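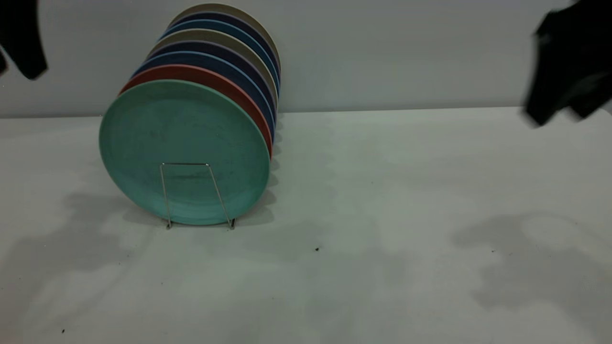 Darlene Wyscott
Kitchen manager, Sturnulville Elementary and Middle

6/12/18

Back from Hirville and my feet are killing me, but I want to get this down before I forget half of it. School let out last week, so the timing was perfect. I'd signed up for the open day at Holanda back in March and then completely forgot until the reminder popped up, and I nearly didn't go (the ovens are supposed to be getting serviced and I had to move that twice already). So glad I went!

The drive was fine apart from the bridge, where they had us down to one lane and a guy with a sign. I left at 7 and still only just made the first tour. Parking was in a field. I wore the wrong shoes for a field.

Holanda is in what used to be a carpet warehouse, and you can still see the old lettering on the brick if the sun hits it right. Inside they've split it into bays with those shoulder-high dividers, and each bay has something going on in it. One was folding towels. One was sorting screws, which bored me to tears but there were three men standing there who would not budge. I asked for the kitchen stuff and got pointed to the far end, past the coffee.

And that's where I spent pretty much the whole day. They call the system Pumomero, and I still don't know how you're supposed to say it, because I heard it three different ways from three people with the same shirt on. It's two arms working over a table, with black grippers on the ends, and the job they had it doing was plates. Plates in a rack! My whole life is plates in a rack. I must have been grinning like an idiot.

The table was plain white with a gray wall behind it, very bare, and on it one little silver wire rack like the one I have next to my own sink at home. The plates were all different colors, standing up on edge one behind the other. A matte teal one in front, then a terracotta kind of red, then blues and navies and a couple of beige ones mixed in. Pretty, all fanned out like that. I asked where they bought the teal ones and the young woman running the bay laughed and said she'd have to find out. (She never did. I should email them.)

What got me was how long the arms spend up in the air. I figured they'd go straight down and grab. They don't, they swing in over the rack from both sides, quick enough that the ends go blurry, and then there's this little hang time before they commit. Both of them up there over the table like two people at a buffet being polite. The woman explained that the cameras need a good look at the edges first, and that with plates nested so close all it gets of the back ones is a thin curve of color. That's exactly the trouble I have with new kids on the dish line! They see the front plate and forget there's a stack behind it, and they shove.

So the demonstration goes like this. One arm takes the front plate by the rim and lifts it up and out of the rack, the other one kind of hovers and then comes in to take it on the far side, and it gets set down flat on the table. Then the next one. Then when the rack is empty they do the whole thing backwards. The taking out went well every time I watched. The putting back was a different story. I saw it do a full rack without a hitch, and on the next go it missed the slot with the blue one and just held it there against the wire, leaning. Not hard. It stopped, backed up, had another think and tried again. Somebody behind me went "aww" out loud and then we were all laughing.

They told us it has done this 2,000 times since they set the bay up, and that every single run gets saved, good or bad, so it can learn from the bad ones too. I asked how many plates they'd lost. 31! She said it with a totally straight face. I told her I'd lose that many in a week with sixth graders. Most of those were early on, she said, when the grip was set too tight or too loose, and there's a shelf in the office with the best of the broken ones lined up on it. I wanted to see the shelf but the tour had moved on by then.

There was a question time at noon with sandwiches (turkey, dry, somebody needs to talk to whoever cut those). I had a list, naturally. I'll put down what I got:

Can it do wet plates? Not at the moment, no. They want to get dry right first. I must have made a face, because in my kitchen nothing is dry.

Can it do trays? Everybody wanted to know that, it wasn't only me. They've tried, and the trouble is that trays stick together and it can't tell two from one. Well, neither can I half the time, you do it by the weight. He said that's the very thing they're working on, getting it to notice that what it picked up is heavier than it should be.

How fast? Slower than me. I asked if I could race it and they said no, there's a rule about the public putting their hands on the table while it's switched on. Fair enough. But one of the engineers set up a second rack on a folding table off to the side and let me do it there while somebody timed me, and I will just say that I have still got it.

What does one cost? Nobody would give me a number. It isn't for sale. I had sort of known that going in, I just wanted to hear what they'd say, and what they said was a lot of words about partners.

The one thing that rubbed me wrong was a man in the group, from some catering outfit, who kept asking how many people it would replace. Every bay, same question. I've got four women and one very tired nineteen-year-old and I don't want them replaced, I want their wrists to stop hurting. Two of them wear braces by the end of the year. Racking and unracking is what does it, that turn of the hand over and over with something heavy in it. If a pair of arms could take the unloading end for even the back half of lunch I'd be thrilled, and I'd have everybody out front where they like being anyway, talking to the kids. I said so, a bit loudly. The woman from the bay wrote it down in a notebook, so maybe it did some good.

In the afternoon they let us move the rack. This was my favorite part and I wish they'd done it sooner. You had to wait for the light to go green and stand behind the tape, then they'd shut the arms off and call you up, and you could put the rack wherever you liked on the table, turn it a little, swap the plates around. Then everybody stepped back and it had to figure out the new setup. I put mine crooked on purpose. I'm not proud of it! It took longer and it went at the first plate from a funny angle but it got it. A little girl put hers right at the front edge and they had to ask her nicely to scoot it back. There were 12 of us in the line and I went around twice when I saw that no one was checking.

I noticed how much the light mattered to them. They'd fuss with it between groups, because the arms throw big soft shadows all over the white tabletop when they swing, and I guess that used to mess with it early on. I told them about our dish room, which has one tube that flickers and a window that gets the full sun at 1 o'clock. Long silence. Then one of them asked if they could come out and film it. So now I may have robot people in my dish room in the fall, and I have to figure out who at the district even signs off on a thing like that – probably the same office that took five months over a new can opener.

They gave us a tote bag and a pen. The pen already doesn't work. I also picked up the leaflet with the safety sheet in it for the binder, and a sticker with the two arms on it that is going on the walk-in door whether anybody likes it or not.

I stopped for gas and a pie on the way home and sat in the car with the window down making notes on the back of the parking slip, which is why some of this is out of order. Things I want to follow up on:

– email about the teal plates
– ask if a group of students could come to the next one (they said there'd be another, no date yet)
– send them the measurements of our racks, because ours are the big flat commercial kind with pegs and theirs was just a countertop one
– wrist braces, reorder before August

When I got in I unloaded my own dishwasher and caught myself hovering over the plates with both hands before I grabbed one. Then I went to move the oven service again, since they'd called while I was out and now want to come Thursday week, or they did until I listened to the second message, which says the part isn't in.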